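Unit 4: Workspace Preparation and Pre-Run Checks for Handheld Grippers
Reading time: 3 min
Course notes, A. Kyei

4.1 Scope

These notes cover tabletop work with a two-finger handheld gripper. They apply to every recording session in the lab module. Fixed arms are handled in Unit 6, and the stop categories discussed there do not apply to handheld tools.

4.2 Surface condition

The operator inspects the table before the first run of a session. Marks, stains and scratches are entered on the surface sheet with their position. A mark that was present at the start and is missing from the sheet will be treated as new damage. Glossy finishes require a second check with the room lights on, as reflected light can hide a mark from the wrist camera.

Cables must be routed off the table or secured along its edge. A loose cord inside the working area is a fault under rule 4.2(c), even if it lies clear of the planned path.
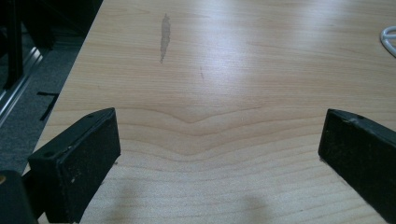
Fig. 4.1. Gripper open over the tabletop. Note the gray stain, the band of reflected light and the white cable at the right.

4.3 Finger check

Open the fingers fully and inspect both inner faces. Light scuffs on the top edges are acceptable. Chips, cracks or a finger that moves under hand pressure are not. Check that all visible screws are seated. Pads are replaced after 400 cycles or at the first failed inspection, whichever comes first.

4.4 Run limits

A block consists of at most 50 runs. Repeat 4.2 and 4.3 between blocks. The operator takes a break of 12 minutes before starting the next one.

4.5 Assignment

Complete one surface sheet for the bench assigned to you and submit it under form code 3202. Work in pairs. Sheets without a position for each mark will be returned ungraded.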